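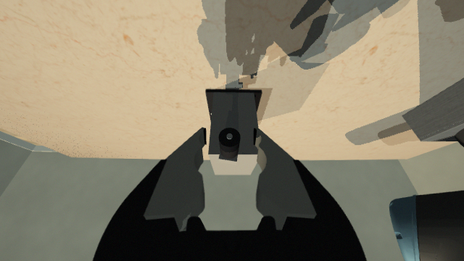 Passing the plate or a box by the door?

koddale_deb
Our church in Koddale stopped passing the plate in March and put a wooden box by the door. Giving is down around 2,000 a month. Has anyone gone back to the plate after dropping it?

pewthree
We did, after 9 months. Giving came back up some, but I wouldn't blame the box for all of it. Two big families moved away that same spring.

Sombat Kaewmanee
I'd leave the box. Visitors feel watched when a plate comes down the row. Put up a sign with the online link and mention it before the last hymn.

pewthree
Visitors can just hand it along. I never saw one bothered by it. For me the offering is part of worship and a box turns it into paying on the way out.

Sombat Kaewmanee
I was a visitor once and it bothered me. We can disagree on that.

odera71
Does your pastor still pray over the offering? Ours does, box or no box. An usher carries it up during the second song.

koddale_deb
No, that got dropped too. I'll ask him about it. Our early service is mostly older folks who write checks and they keep forgetting the box is there.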